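Linen bank news

The Trellbridge linen bank has now been running for 2 years, and in that time it has lent or given out bedding to 354 households. Most of it goes to people moving into a first flat, or to families who have relatives coming to stay after an operation and don't own a spare set.

Storage has moved

Everything is now kept in the upstairs cupboard at the Plulleck Rooms. The ground floor store had a damp wall and we had to wash a whole shelf of pillowcases again in March. The new cupboard is smaller but dry, and Dindo Quiambao has put in slatted shelves so air can get round the piles. Doubles are on the left, singles on the right, cot sheets in the blue crate at the bottom. Please put things back under the right label. Fitted sheets look much alike once folded, so check the tape on the corner.

Opening times stay the same, from ten until noon. Ring the side bell, as the front door is locked when the dance class is on.

What we can take

Cotton and polycotton sheets, duvet covers and pillowcases are always welcome, as long as they are clean and have no holes. Colour doesn't matter, although plain ones go out faster. We can't take pillows, electric blankets or mattress toppers. Duvets are fine if the care label is still attached.

King size fitted sheets are what we are shortest of at present. Radwa Salem has a waiting list for them and would be glad of a call before you send any spares to the charity shop.

Washing at home

Jocelyn Magbanua does most of our laundry and was asked for her method at the last meeting. She washes white cotton at 60 degrees with ordinary powder and no softener, which she says leaves a coating. Loads are kept small – two doubles at most – and each sheet is shaken out before it goes on the line. She irons pillowcases only. Sheets are pulled straight by two people, folded while very slightly damp and left over a rail until the next day. Creases that are left mostly drop out within a night or two on the bed.

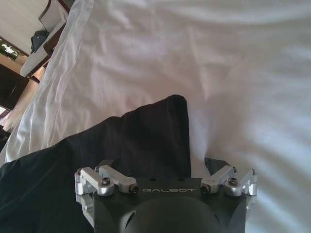

Mending afternoon

Rhea Cabanatuan is running another mending afternoon in the small room at Plulleck. She will show how to replace the elastic in a fitted sheet and how to turn a worn double sides to middle. Two sewing machines are available, and you can bring your own. Tea is provided. Places are free but please give your name to Rhea beforehand.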